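# Carrillo (lunar crater)

**Carrillo** is an impact crater on the far side of the Moon. It lies in rough highland ground to the south of the larger walled plain Bredow, whose outer slopes reach almost to Carrillo's northern rim. To the west is the smaller, bowl-shaped crater Pukow. The crater cannot be seen from Earth and is known only from pictures and height measurements made by orbiting spacecraft.

## Description

Carrillo measures 108 kilometres across. The rim is worn but can be followed for most of its length. It is sharpest in the east, where the inner wall drops in a series of broad steps, and weakest in the north, where it has been partly buried by material thrown out when Bredow was formed. A short valley cuts through the south-western rim and runs on into the plain beyond.

The floor is fairly level in its southern half. A low central ridge, slightly curved, runs from north to south and is broken near its middle by a gap. Early maps show the ridge as a pair of separate hills. Later images taken under a low Sun made clear that the two parts share a common base. North of the ridge the floor is hummocky and crossed by chains of small pits, most of which point back towards Bredow.
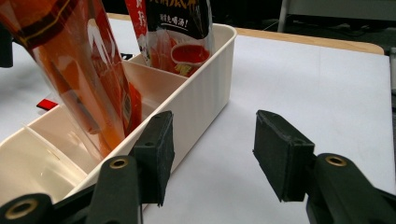 The southern floor is a little darker than the ground around it. The difference is slight and can be lost altogether when the Sun is high. Some authors have taken the dark patch for a thin sheet of lava later covered by dust and broken rock. Others regard it as melted rock left by the impact itself. No samples have been collected from the area, and the question remains open.

## Age

The crater is older than Bredow, as the buried northern rim shows, and younger than the heavily ruined ring Tuditz, part of which it has destroyed. Pukow is the youngest of the four and still has a faint collar of bright material. A count of small craters on the southern floor, published by Dulce Zepeda, used 1477 craters within a carefully mapped area. Zepeda concluded that the smooth surface was laid down well after the crater itself. The result has been questioned on the grounds that secondary pits from Bredow may have been included in the count.

## Satellite craters

By convention, smaller craters near a named feature are identified by the name of that feature and a letter. Two are commonly listed for Carrillo.

| Crater | Position | Remarks |
|---|---|---|
| Carrillo D | On the north-eastern rim | Circular, with a sharp edge |
| Carrillo M | South of the main crater | Shallow, with a flat floor |

Carrillo M was at one time treated as part of the south-western valley. It is now mapped as a separate feature.

## Mapping

The first pictures of the region were taken at a slant and showed little beyond the eastern wall. Full coverage came later, and the present outline of the rim is based on a set of 154 overlapping frames. Heights remain uncertain along the northern edge, where long shadows hide the foot of the wall in many of the images.

## See also

- Bredow (lunar crater)
- Tuditz (lunar crater)
- Far side of the Moon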